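March, early

Slept badly and was up by 4, so I did the accounts for the garden before breakfast. We spent 220 on seed potatoes, netting and two bags of lime. The lime was the expensive part. I should have bought it in the fall.

Walked to Olari after lunch to see the allotment there. The lower beds are still under water and the path by the ditch has gone soft. Garlic is up, onions are not. The man at the gate said they lost almost 11 rows of leeks to the frost. I paid for the plot anyway — number 3717, the same one as last year.

Bus home by way of Pisine. Bought bread and a new trowel. The old one snapped at the neck when I was digging out the dock roots, and I had been using a spoon.

Kitchen plans again in the evening. I still like the pale stone with the brown in it, though it will show soil every time I bring in a bucket of carrots. The sample from Lemma is darker and costs less. No decision. Soup, then bed.

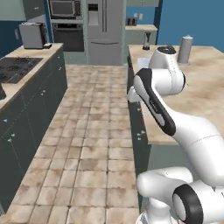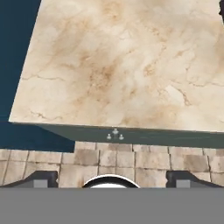 Beige marble pattern, both times.

1 min read

Tomorrow: soak the peas, call Punima about the water barrel, wash the seed trays if it stays dry.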